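Handout 7: Where the Examples Come From

Every learning system is a student who believes whatever you show it. Show it a sloppy grasp 41 times and it'll hand you a sloppy grasp, with great confidence, forever. Read the Nirken chapter first. Yes, all of it.

Start with the close view. A camera at the wrist sees what the fingers are up to and very little else, and you should judge an approach from there before you believe the wide shot.

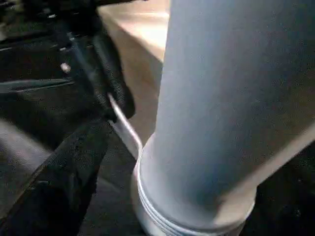

Aslak Myklebust objects that a wrist view alone teaches a policy to be brilliant for two inches and lost everywhere else. Fair. Log both views, on one clock, and check the clock. The Stultus set had 1572 episodes and two clocks, and we all learned a lot about clocks.

Next, soft stuff. Sheet plastic never lies the same way twice, so your neat list of starting states goes out the window. Vary the start on purpose. Use both arms, and write down which one led.
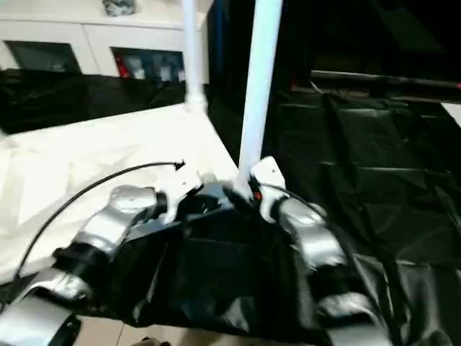

Why not just throw out every episode where the sheet slips? Then your student never sees a recovery, and will meet its first one in front of visitors. Keep slips that get fixed. Tag them "recovered." Throw out the ones where the operator gave up and sighed.

Rigid parts are easier to name and harder to forgive. With a tube frame, note which way up it starts and where any loose tubes lie. "Same as before" isn't a starting state.

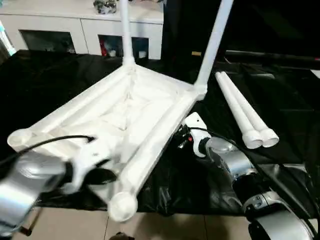 Berge, Mar 13, 2021

Changes to the assignment, after complaints:

Each pair now records 15 episodes on the Illine rig, down from a number I'd prefer to forget. Label while you still remember what you were trying to do. File names with "final" in them will be returned unread.

Bring your worst episode to the next session, with its log. Handout 8 covers splitting the data, and why your test set knows your training set by its first name.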